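Kakora Table Things
A picture collection of everyday tableware and fruit

README

Welcome, and thank you for taking an interest in our plates and bananas. Kakora is a collection of pictures of ordinary table things: dishes, bowls, cups, fruit, the odd spoon. It began as a side project of Cecilia Yakubu's, when she was trying to write a clear guide to laying a table for the Grendley household skills course and couldn't find pictures of crockery that looked like anybody's own crockery. Everything she found was spotless and lit like a jewellery shop. She wanted the sort of dish you have had for years and the sort of table you eat your toast at.

What's in it

There are 4,000 pictures in the present release, sorted into 4 folders:

dishes -- plates, saucers and shallow bowls, with or without food on them
fruit -- mostly bananas, apples, lemons and pears, whole and uncut
together -- a dish and at least one piece of fruit on the same table
odds -- cups, cutlery, napkins, and whatever else found its way on to the table

The folder called "together" is the one most people come for, and it is the one we have fussed over most. A piece of fruit beside a dish is a different matter from a piece of fruit in a dish, and we have tried to be careful about saying which is which. If a banana is on the table next to the plate, the label says "beside". If it is lying across the rim with one end on the table, the label says "across", and there were some long talks over tea before we settled on that word.

Labels

Each picture has a line in labels.csv giving the things in it, their main colour in everyday words, and where they are in relation to one another. We kept the colour words plain. Pink is pink, even when it leans towards mauve, and there is a free-text column called "shade" for anyone who would like to be more exact. Sunil Sheikh filled in a good deal of that column and enjoyed himself, so you will find salmon, lavender, putty and one "wet slate" in there. Please don't rely on the shades for anything serious. Two people looking at the same dish will seldom agree, and the rim and the base of one dish can look like different colours altogether.

We use "dish" for anything round and shallow. Earlier releases tried to separate plates from shallow bowls and the results were a muddle, especially in close views where only part of the rim shows. The old labels are kept in the column "old_name" in case they are useful to you.

Marks and scuffs

Tables get scratched and dishes pick up specks. We have left all of this in. The column "surface_marks" says yes or no, and a yes only means that marks can be seen; it doesn't say whether they are crumbs, dust or damage, as we often couldn't tell ourselves.

Known gaps

Round dishes far outnumber square and oval ones. White tables are over-represented too. There are 140 pictures marked "soft", meaning that the main object is out of focus. They are perfectly good for learning where things are and rather poor for studying patterns or glazes, so do filter them out if that is your purpose.

Bananas are the best covered of the fruit by a long way. Plums and grapes are thin on the ground, and we would be very glad of more.

Changes in release 2

The Barimow crockery set has been added to "dishes". Duplicate pears removed. "Next to" and "beside" have been merged into "beside". The Boateng folder from the first release is now part of "odds", with its file names unchanged.

Corrections

If you spot a wrong label, send the file name and what you think it should say to Cecilia. She looks through the corrections every January and again before each release -- a short note is plenty.

Sample picture

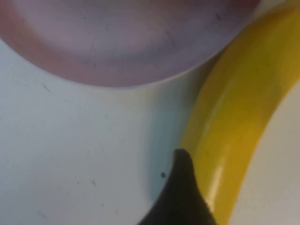 From "together": pink dish, yellow banana, white table. Position: beside. Surface marks: yes. Soft: yes.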